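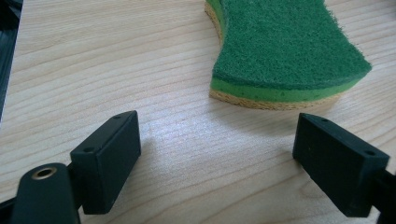 Tabletop with sponge, pale finish.

Posted Wednesday, October 28, 2026 by Amanuel Chala
Filed under: Shared Buildings > Furniture and Upkeep

Care of wood tables in the reading rooms: proposed change to the cleaning schedule

Members are asked to comment on the following proposal before it is sent to the branch managers. At present, every public table in the Gukport reading rooms is washed each evening with diluted soap and oiled twice a year. The oiling takes the upper floor out of service for two days each time. The proposal is to end the August oiling, keep the winter one, and replace the nightly wash with a dry cloth on weekdays. Spills would still be wiped up at once.

The reason is partly cost. The current oil is sold only in large cans, and last year we discarded a good part of what we bought. The other reason is wear. Several tables on the upper floor have gone gray at the places where readers rest their forearms, and I believe repeated washing has contributed to this.

Comments on the proposal are welcome from all branches.

harnska_facilities wrote:
The Harnska branch supports the second half of the proposal and opposes the first. Our tables are older than those at Gukport and stand near south windows. When we skipped the August oiling two years ago, three tops developed fine cracks along the end grain. They were repaired by Stüber at a charge of 105 dollars per table, and the repair did not match the original color. A branch with strong afternoon sun should not be placed on a once-yearly schedule.

We have no objection to dry wiping. We would ask that the wording "at once" be defined, as evening staff are not always on the floor.

r.ostler wrote:
I would like to know what finish we are discussing. An oiled table and a lacquered table require different treatment, and the proposal speaks of "wood tables" as though they were one thing. Oil applied over lacquer remains on top and collects dirt. If any of the upper floor tables are lacquered, the gray areas may be nothing more than old oil and hand grease – in which case less washing will make them worse.

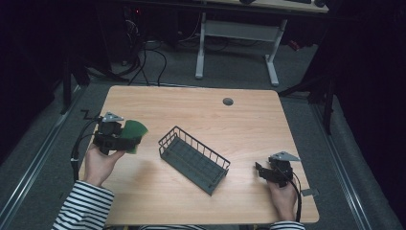

I would therefore ask that a small test be made on the underside of each type before any schedule is changed. A drop of mineral spirits on a cloth will show whether there is an oil layer to remove. The records from the original purchase should also state the finish, if they were kept.

Amanuel Chala wrote:
The purchase records list the supplier as Flimel and give the finish only as "clear, satin." I accept that this does not settle the question. The test will be carried out on one table per floor and the results added to this thread.

In reply to Harnska: I am willing to exempt any branch that requests it in writing. "At once" was intended to mean within the same shift, and the text will be amended.

dept_conservation wrote:
The discussion so far concerns products, and the larger difficulty is inspection. Staff are asked to report worn finish, but most look at a table from directly overhead under ceiling lights and see very little. Surface sheen should be judged from a low angle with a window or lamp on the far side. On a pale top, such as the one in the photograph below, a broad reflection can make the middle look brighter and wash out the grain, so a worn area there is easily missed.

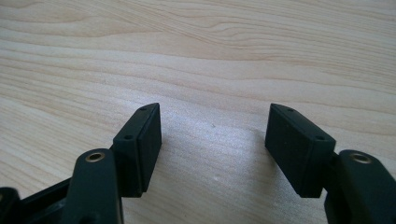 Inspection should be entered on the same form at every branch, with the same terms. "Dull," "scratched," and "stained" have been used interchangeably for years, and the forms cannot be compared as a result. The lighting at the time should be recorded as well. On the tabletop shown here the sheen lies across the center, while the grain toward the upper corners is more distinct and the color a touch warmer; a reader of the form could take that for uneven wear. A second look from the opposite side of the table is enough to settle most such cases.

r.ostler wrote:
Agreed on the form. I remain opposed to any change of schedule until the finish is known.

harnska_facilities wrote:
Harnska will submit its request for exemption in writing this week. We note that a stock of 110 felt pads was approved for chair legs and has not arrived. Dragged chairs do more harm to our furniture than soap does, and we would prefer to see that order filled first.

Amanuel Chala wrote:
The pads are on back order. The revised text, with the exemption and the definition of "at once," will be posted when the finish tests are complete. The existing schedule stays in force at all branches until then.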